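Dristia word list

Hi, I'm Beca Eynon and this is my list of everyday words for small things around the house. I started it in May as a spelling list for my nephew James, and it kind of got away from me! There are over 70 entries now, all in one text file.

Each line has a word, a plural and a short meaning I wrote myself (so blame me for the odd ones). I went with American spelling all the way through. Words with two common plurals get two lines, which makes the file a bit longer but much easier to search.

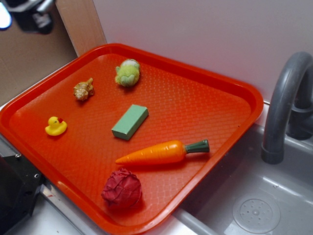

Can I use the list in my own word game?
Go right ahead, paid or free, and a mention of Dristia somewhere in the credits would make my day.

What's in the file

words.txt is the main list, sorted A to Z. Tabs between the columns, please don't swap them for commas, I use commas in the meanings all over the place.

extras.txt has 54 words I couldn't make up my mind about. Some are really brand names and some only my family says. "Seashell" sat in there for ages next to plain "shell" before I moved it over. 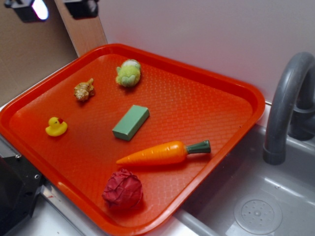 Known problems

Eight of the meanings are way too long and I keep meaning to trim them. "Carrot" is one, I got carried away about soup. The plural column is also blank for words like "scissors", so if your script chokes on empty cells, fill those in first.

Fixes are welcome, just send me the whole line with your change in it.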